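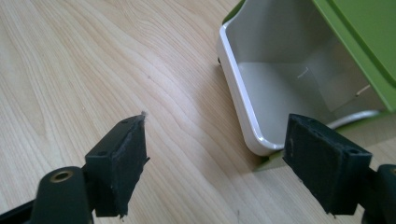
Facundo Arancibia reckons I should leave the lacquer alone and just live with it, and I've had the same from two people at work, so I thought I'd put it to you lot before I go out and buy sandpaper.

It's a pale wooden table with lovely long sweeping grain. I bought it second hand in Dondonville in July and I'm very fond of it. The finish is shiny in a way that catches the light, and there are a few tiny specks and marks on it that I can't stop looking at now I've noticed them. Do I (a) strip the whole top and oil it, (b) polish it and hope, or (c) get a grip? My husband votes for the last one.

posted by pegbag_jan, 7.40 pm

dovetail_dennis wrote:

Have you tried just cleaning it properly? I mean really properly, warm water with a drop of washing up liquid, wrung-out cloth, then dry it straight away with an old tea towel. Half the "marks" people send me are dried-on jam. Go with the grain and use your fingernail on anything that feels raised. Do that first and come back.

pegbag_jan wrote:

I did give it a wipe but I wouldn't say properly, no. There's usually a toddler attached to my leg. Will try the fingernail thing.

Horacio Quezada wrote:

I'd strip it. I know I'm going to get told off for this, but lacquer on a table that gets used every day is a pain. Once it's scratched through you can't patch it so it doesn't show, and you end up doing the lot anyway. Oil you can touch up on a wet afternoon with a rag. I did ours with Nitix hard oil, two coats, and it's had curry on it, candle wax, a leaking felt tip, all sorts. Looks better than when I started!

dovetail_dennis wrote:

Horacio, with respect, you say this on every single thread. She's got a few tiny specks! You don't take the roof off because there's a bit of moss on it. And oil needs doing again and again, you've left that part out. Lacquer wants nothing from you at all for years.

Horacio Quezada wrote:

I do say it on every thread and I'll say it on the next one too. Once a year, Dennis. It takes me less time than cutting the grass.

marmaladehat wrote:

Before anyone sands anything, do you know if it's solid or veneer? Very important!! I went through the veneer on my nan's sideboard with an electric sander in what felt like four seconds and I still feel ill thinking about it. Look at the end of the top, where it's been cut across. If the lines on the surface carry on down over the edge it's probably solid. If there's a strip stuck on, put the sander back in the shed.

pegbag_jan wrote:

Oh blimey, I hadn't thought of that. The chap who sold it to me said it was an Aravena but there's no label underneath, only 334 written in pencil, and I've no idea if that means anything. I'll crawl under with a torch once small person is in bed.

kettle_on wrote:

The pencil number is very likely just a shop's stock number. Mine's got 447 on it and I once spent a whole evening trying to find out what it meant (nothing, as far as I could tell).

For the specks, if cleaning doesn't shift them, I'd go for a bit of Westum cream polish on a soft cloth. Try it near a back corner first. It won't fill anything deep but it does soften the look of little nicks. Don't use the spray stuff with silicone in it, you'll curse it later if you ever do want to refinish.

dovetail_dennis wrote:

Agree with kettle_on about the silicone, that stuff is a menace.

marmaladehat wrote:

I like a few marks on a table, for what it's worth. Ours has the whole of someone's maths homework pressed into it and I'd be sad to see it go.

pegbag_jan wrote:

Right, been under with the torch. The lines do seem to carry on over the edge, so fingers crossed it's solid? I had a go with the soapy water as well and a couple of the specks came off under my nail, so Dennis can have that one. The others are in the finish, I think. Going to try the cream polish at the weekend and leave it at that for now. Horacio, please don't be cross, I've written down the name of your oil.

Horacio Quezada wrote:

Not cross. Open a window when you use it, it does pong a bit for the first day.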